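Equipment Review: Umico Two-Arm Bench Kit, Self-Assembly Version
Gorkside Shared Workshop
Mar 26, 2021

The workshop has completed its review of the Umico bench kit, a table frame and control package for members who wish to build a two-arm robot station of their own. The kit was tested with a pair of arms and a set of household articles, chiefly makeup brushes and a table lamp.

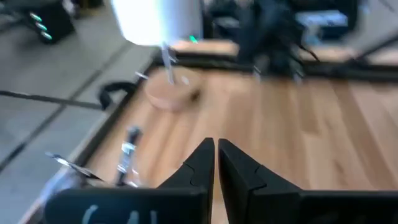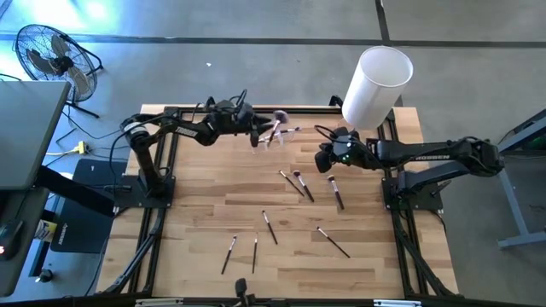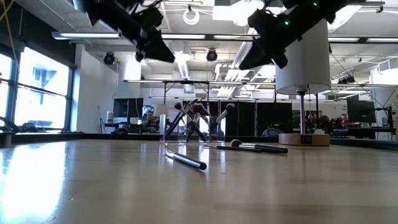

Assembly of the Umico kit is within the reach of a careful member with ordinary hand tools. The printed manual is clear up to the point at which the arms are mounted, after which it becomes brief and, in two places, refers to parts by their old names. Builders should settle the position of the bases before tightening anything. In our arrangement the arms are mounted on opposite sides of the table and reach in toward the middle, and this is the layout we recommend for work such as placing brushes in a holder. Setting both arms along one side was also tried in October and gave a poor reach at the far corners.

The frame itself is rigid and showed no movement under load. The rail fasteners are of good quality. The corner covers are not, and several had to be replaced with parts from Ladine, which fit without changes.

The control software is adequate. Recorded motions can be saved, named and played back, although the limit of 2000 steps per file is low for longer tasks. Calibration must be repeated whenever the unit loses power – a serious inconvenience in a building with shared circuits. Umico support answered our written question on this point and advised that no correction is planned.

Thin handles are a demanding test for any gripper. The standard finger pads are hard and smooth, and members reported better results with the softer Majumder pads, sold separately.

The kit is priced at 3495, or 2795 without the control unit. Members who already own a suitable controller should choose the lower-priced version. Cable guides are not included with either one and should be added to the budget.

Rating: recommended for experienced builders. First-time builders are advised to reserve the workshop's own station before making a purchase.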